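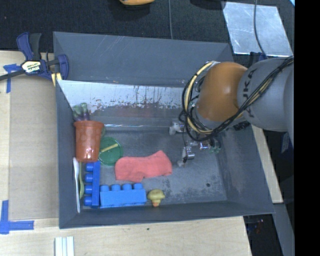 Cloth in a dark grey bin.

Doorstep collection of old clothes to start across Serport in January

Households in Serport will be able to leave unwanted clothes, bedding and curtains out with their recycling from January, after councillors agreed to extend a trial that has been running on the east side of the town since the spring.

The service will be run for the council by Rampersad, the firm which already empties the textile banks at the leisure centre and the Mill Lane car park. Residents will be sent a roll of pink sacks through the post before Christmas. Full sacks should be tied and put out beside the recycling box by 7am on collection day. They will be picked up once a month, in the same week as glass.

The trial took in 519 homes on the Priory estate and in the streets behind the railway station. In its first 6 months it brought in 17 tonnes of material, according to a report put before the environment panel. The council said this was more than it had planned for, and that the van had to make a second trip on several rounds in the early weeks as people cleared out lofts and wardrobes. Amounts settled down over the summer.

Before the trial, most old textiles in the area went into the general rubbish. The report says many residents told the council they did not know that worn-out items could be recycled at all, and had only ever taken clothes to a charity shop if they were good enough to sell. Others said they had no car and could not get a heavy bag to the nearest bank.

Under the new service, clothes do not have to be wearable. Torn shirts, single socks, stained towels and jumpers with holes will all be accepted so long as they are clean and dry. Paired shoes can go in if they are tied together by the laces or with a rubber band. Belts, handbags and soft hats are also allowed.

Duvets, pillows, cushions and carpet will not be taken. Nor will anything with paint or oil on it. The council said wet sacks had been the main problem in the trial, as one damp bag can spoil the rest of the load, and residents are asked to hold sacks back until the following month if heavy rain is forecast. Crews will leave a card on any sack they cannot take, saying what was wrong with it.

Sacks will be driven to Rampersad's depot on the Nultico trading estate, where the contents are sorted by type and condition. Items fit to wear again are sold on in this country or abroad. Cotton in poor condition is cut up for wiping cloths, which go to garages and print works, and wool and mixed fibres are pulled apart for use as filling in mattresses and car seats. A small part of each load cannot be used and is sent to be burned for energy. The council has asked for a yearly breakdown showing how much goes to each use, and for the countries receiving exported clothing to be listed by name. The first is due next autumn and will be put on the council website.

Charity shops in the town had raised concerns about the plan during the consultation. Likico, which runs two shops in Serport and another at the retail park, said in its written response that good-quality donations had dropped at its Station Road branch during the trial, and that it feared losing more if collections went townwide. It asked for residents to be told clearly that clothes in good condition are worth more to local causes if they are handed in over the counter.

Councillors accepted the point. The leaflet posted with each roll of sacks will now carry a list of every charity shop in the town, with opening hours, and will ask people to try those first. Likico and the other shops will also be able to have the stock they cannot sell taken away free of charge by Rampersad once a week. At present they pay a trade waste contractor or rely on a rag merchant who calls when he has space.

The council will receive a payment from Rampersad for each tonne collected. The price moves with the market and has fallen over the past year, and officers warned the panel not to count on it as a steady source of income. They expect the payments to cover the cost of the sacks and leaflets, with anything left over going towards the repair sessions held at the library.

Those sessions began last winter and offer free help with mending, darning and replacing zips. Places are limited and have been booked up well ahead. Panel members asked whether a second session could be held at the community centre in Upper Serport, where bus services to the town centre stop at half past five. Officers said they would look at hall hire costs and report back.

Most of the discussion at the meeting was over flats. Blocks with shared bin stores were left out of the trial, and there was some disagreement over whether sacks should be put out on the pavement or kept inside. The panel decided that blocks will be given a locked textile bank in the bin store where there is room for one. The council has found 200 flats where there is not, mainly above shops on the High Street and along Quay Road. People living there will need to ring and book a collection from their door until something better is worked out. There will be no charge for this.

One councillor asked for the collections to be made every fortnight. Officers said a fortnightly round would need another vehicle and that sacks in the trial had rarely been full more than once a month. The frequency will be looked at again after a year.

The textile banks at the leisure centre and Mill Lane will stay where they are for now. The bank outside the old post office, which has been damaged twice and is often surrounded by dumped bags, will be removed when the new service begins.

Residents on the Priory estate and in the station streets do not need to do anything, and should carry on using the sacks they have. Their collection days will stay the same. Everyone else will be able to check their day using the postcode search on the council website from early December, or by asking at the library desk. Extra sacks can be picked up from the library, the leisure centre and the town hall reception.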